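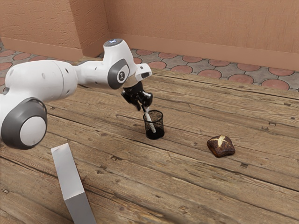
Ticket 534 was opened by a customer whose Cevora mirrorless camera wrote blank exposure data into its files after the update to firmware 3. The camera itself worked normally, and the pictures looked correct on the rear screen. In the desktop program Prona, however, shutter speed and aperture were shown as zero, and automatic lens correction was skipped. The support desk asked for test pictures containing both very light and very dark areas, as these make a missing correction easy to see in the corners. The customer supplied a full set of raw files with the first reply.

Print this page | E-mail this page

Home | Cameras | Lenses | Firmware | Support Log

Status: Closed
Product: Cevora body with Seidel standard zoom
Handled by: Finn Gerlach, Turkside Camera Support
Last updated: 18 December 2020

Initial findings

The fault was reproduced on a test body at the Turkside service desk. Files made with the older Seidel zoom had blank exposure fields. Files made with a Cevora lens on the same body were complete. The memory card was replaced and the camera settings were reset, with no change in either case.

The customer had last updated the lens in May, and the lens firmware was still one version behind. The camera menu did not show a warning - it listed the lens as supported.
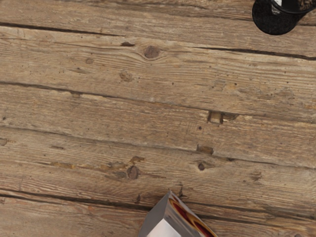 A second group of files was then requested, taken after the lens had been removed, the contacts cleaned with a dry cloth, and the lens fitted again. The fields remained blank. Cleaning was therefore ruled out as a remedy, and the case was passed to the firmware group.

Resolution

1. Charge the battery fully before starting.
2. Copy the lens update file to the top level of a freshly formatted card.
3. With the Seidel lens attached, open Setup, then Version, then Lens.
4. Confirm the update and leave the camera switched on until it restarts.
5. Take one picture and check the exposure fields in Prona.

The customer confirmed that new files were complete. Files made before the lens update can't be repaired by the camera. Exposure values may be entered by hand in Prona, and lens correction can be selected from the profile list.

Error 1227 during step 4 means that the update file was not found - check that it isn't inside a folder.

Comments

Bảo Lại: Same problem with my zoom. I got 1227 twice because my computer had put the file in a folder. Fine after I moved it.

Finn Gerlach: Thank you for the report. Step 2 has been reworded.

rawshooter6: Does this apply to the Seidel macro lens as well? Mine shows the aperture but no shutter speed.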